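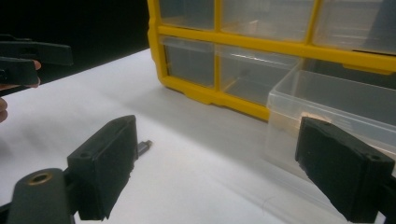

Fig. 1. Yellow parts organizer with clear drawers, one pulled out.

Live polling in lectures — project report, Suvance group

Aim. Find out if a room of students will vote from their phones when asked, and if the presenter can use the result right away. We built a small web page called Trorkeck. One question on screen, up to four answers, bars fill in as votes arrive.

Setup. Tested in the Rao lecture hall in April, 3 sessions. Server was an old laptop. Campus wifi, no app to install, short code on the first slide.

Results. 535 votes in total. Most came in quickly, then a long slow tail. Tuesday session was the worst — code typed wrong on the slide, had to restart the poll. Load test with fake voters was fine at 200, at 900 the bars froze and the page had to be relaoded.

Problems. Double votes if you clear cookies. Not fixed. Long answers wrap badly on small screens. Presenter view needs a bigger close button.

Compared with the Bamard clickers the department lends out: ours is slower to show results, but no handing out and collecting devices. Students also asked for a free text question, wich we started but didnt finish.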